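Girnetside Parcel Lockers: Frequently Asked Questions
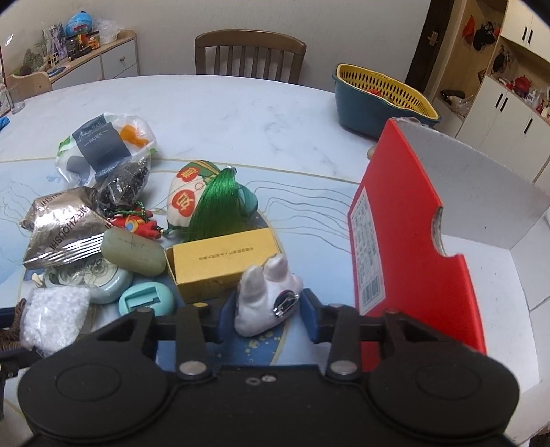 How long is a parcel held?
A parcel is held for 72 hours from the time the pickup code is sent. After that it goes back to the Girnetside counter, where it is kept for 6 more days and then returned to the sender.

What is the size limit?
The longest side may not exceed 60 cm. Larger items are taken at the counter only. Tubes are measured end to end.

I did not get a code. What should I do?
Check that the phone number on your account is current. Codes are sent once, by text message. A replacement code can be requested from the Skito app under Deliveries, and the earlier code then stops working.

Can another person collect for me?
Yes. The locker checks the code only. Counter pickups require photo ID and a name listed on the account.

Why does my box have to be closed on all sides?
Open boxes catch on the door seal. Use tape across every seam. String and staples are not accepted.

Can I send small soft goods in a box?
Yes, provided the box does not bulge. Safety pins and other sharp fasteners must be closed.

What is not accepted?
Live plants, liquids over one liter, loose batteries, and anything that needs refrigeration.

Is my parcel insured?
Cover is included up to 4,000 per parcel, in the currency of the account. Claims need proof of value and must be filed before the parcel is discarded or repaired.

The door did not open.
Press Cancel, wait for the screen to clear, and enter the code again. If it fails a second time, call the number on the locker and give the bay number.

Who handles complaints?
Write to Greer Baxter, Customer Records, at the Girnetside counter. Include the tracking number.

Last revised 23rd April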